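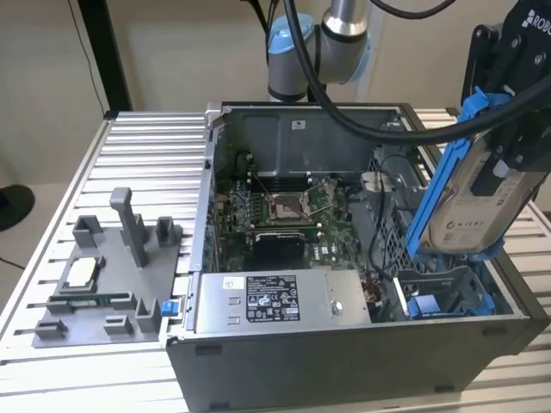 4.2 What people cook when company is coming

I went into this part of the study sure that most home cooks would play it safe for guests, and I was only half right. We had 3,362 diary entries from Skikcombe households, and Sanaa Lamrani and I read every one that mentioned a guest. Plenty of people made the old standby. But 34 of the 100 households served a dish they had never cooked before, at least once, and they were pretty cheerful about it! I think of the open computer in Figure 4, side panel off and the processor socket sitting empty, when I read their notes on an unfamiliar recipe. All the parts are in front of you, and you still have to know which piece is missing. One cook wrote that she had the whole lasagna layered before she noticed the ricotta was still in the fridge (she served it on the side and called it a topping).

Figure 4. Desktop computer on its side, cover removed, no processor in the socket.

The timing surprised me too. I expected new dishes to show up on weekends, but January had a whole run of them on Monday nights, mostly soups and braises. Boris Angelovski thinks that's leftover holiday ambition - I'd blame the cold. We coded desserts separately, as Salehi did in the earlier potluck survey, and there the pattern flips. People will gamble on a stew, but they bring the same brownies every time. Entries where we couldn't tell whether a recipe was new went into the "unclear" group and are left out of the next section.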